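Cómo escribir un experimento mental para un trabajo de filosofía de la mente

Guía para el seminario de segundo curso. Sirve también para el ensayo final, con los cambios que se indican al final de la página.

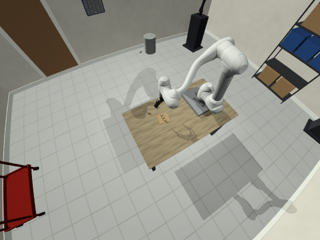

Un experimento mental empieza por una tesis, y la tesis tiene que caber en una frase. Antes de inventar ningún caso, escriba en una hoja aparte qué quiere defender o atacar: «el dolor es idéntico a un estado funcional», «los conceptos requieren un cuerpo», «la identidad personal depende de la memoria». Si la frase lleva dos verbos principales, probablemente son dos tesis y hay que elegir una. Después busque un caso en el que la tesis obligue a decir algo que el lector pueda aceptar o rechazar. Los casos modestos suelen funcionar mejor que los galácticos. Un termostato que corrige la temperatura de una sala basta para preguntar si un sistema así podría tener la intención de calentarla, o si solo nosotros le atribuimos esa intención. El lector entiende el caso a la primera y toda la discusión puede dedicarse a la palabra «intención».

Paso 1. Fijar lo que se estipula

Haga una lista de todo lo que el lector debe dar por supuesto. En el caso de la intención habría que decir, por ejemplo, que el sistema corrige sus movimientos cuando falla, que no hay una persona dirigiéndolo y que su conducta es estable en situaciones nuevas. Cada punto ocupa una línea. Lo que no esté en la lista no se puede usar luego en el argumento.

Conviene separar lo estipulado de lo que se concluye. El error más frecuente en los borradores es introducir la conclusión entre los supuestos: «imaginemos una máquina que se comporta como nosotros pero no entiende nada». Si lo que se discute es si entiende, esa frase ya ha terminado la discusión. Describa la conducta y la organización interna, y deje la comprensión para después.

Paso 2. Redactar el caso

Un párrafo, en presente, sin adornos. El ejemplo que usamos en clase es el de Takagi, una traductora que pierde todos sus recuerdos de infancia y conserva intactos el idioma, el oficio y el carácter. No sabemos de qué color es su casa ni hace falta. Los nombres propios ayudan cuando hay dos personajes; con uno solo se puede escribir «una persona».

Lea el párrafo en voz alta a alguien que no curse la asignatura y pídale que lo repita. Los detalles que omita al repetirlo seguramente sobran. Si omite uno que usted necesita, póngalo antes y en una frase propia.

Paso 3. Formular la intuición

Escriba qué respuesta espera del lector y con qué fuerza. «Diríamos que sigue siendo la misma persona» es una afirmación sobre lo que diríamos, y necesita todavía un paso para convertirse en una afirmación sobre la identidad. Ese paso debe aparecer en el texto. Miyuki Hamada, que corrige los primeros borradores, devuelve sin nota los que saltan de una cosa a la otra.

No escriba «es evidente que». Si es evidente, se nota; si no lo es, la expresión no lo arregla.

Paso 4. Construir el argumento

Numere las premisas. La forma habitual es esta:

1. Si la tesis es verdadera, en el caso descrito ocurre tal cosa.
2. En el caso descrito no ocurre tal cosa.
3. Por tanto, la tesis es falsa.

La premisa 1 se apoya en la tesis y en la lista de supuestos. La premisa 2 se apoya en la intuición del paso 3. Indique en cada una de dónde sale. Cuando el experimento pretende apoyar una tesis en lugar de refutarla, la conclusión es más débil y hay que decirlo así: el caso muestra que la tesis es compatible con nuestros juicios.

Paso 5. Variar el caso

Cambie un solo elemento y compruebe si la intuición se mantiene. En el caso de Takagi se puede suponer que los recuerdos vuelven, o que pierde el oficio y conserva los recuerdos. Anote las variantes en dos columnas: qué cambia y qué diríamos ahora. Si la intuición desaparece con un cambio que la tesis considera irrelevante, ha encontrado la mejor objeción contra su propio trabajo. Inclúyala y respóndala.

Extensión y entrega

El ejercicio del seminario tiene un máximo de 2.000 palabras, notas incluidas. El caso no debería pasar de 100. Para el ensayo final se añade una sección que compare el experimento con otro ya publicado y se entrega en diciembre. Las dudas sobre bibliografía, a Kazuhiro Sasaki, en horario de tutoría.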